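Cendora Paired Hand-Held Gripper Set
Research equipment / Demonstration recording / Two-handed tasks

Overview

The Cendora set allows an operator to record two-handed manipulation without a robot present. The operator holds one gripper in each hand, carries out the task at ordinary speed, and the recordings are afterwards used to train a control policy for a two-armed robot. The set was developed by Wukell in connection with the Karaki study, which examined whether demonstrations gathered by hand could replace those gathered by remote control of the arms.

Each gripper carries printed square markers, which allow its position to be followed from outside as well as from its own camera. A small head-worn device may be added where a record from the operator's side is required.

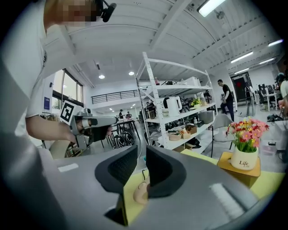
Household objects on a work table, with hand-held grippers in use.

Method

The study was led by Randa Tannous and Tove Frandsen. Operators were given a short list of everyday tabletop tasks and were asked to vary the starting position of the objects between attempts. A total of 1000 demonstrations were recorded, of which 659 were accepted for training. Recordings were set aside where the markers were lost from view for longer than 2 seconds, or where the operator had used a finger or wrist to steady an object. 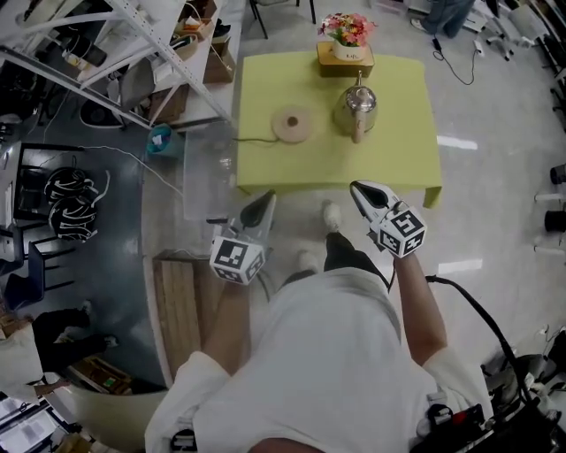

Tasks requiring both hands at once benefited most from the paired arrangement. Where one gripper holds an object steady while the other acts upon it, the timing between the hands must be preserved, and the set therefore writes both streams against a single clock. Khalil Twal, who was responsible for the calibration procedure, recommends that it be repeated at the start of each session and whenever a marker has been knocked.

Result

The trained policy was tested on the Peder two-armed platform in a series of 511 trials. Performance was strongest on objects with a clear handle or rim. Reflective surfaces remained a source of error, as did thin cables lying across the work area, and both are the subject of further work.

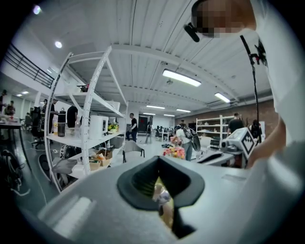 No special room is needed. The study took place in a shared workspace under normal lighting, and the method is intended to tolerate people moving in the background. Sites with strong daylight from one side should carry out the exposure check described in the operator manual before recording begins.

Availability

The set is offered to universities and research institutes on loan or by purchase. Loan requests for the coming term close in April and should be addressed to Sawsan Najjar. Questions concerning the data format and the training code should be directed to Leen Rawashdeh.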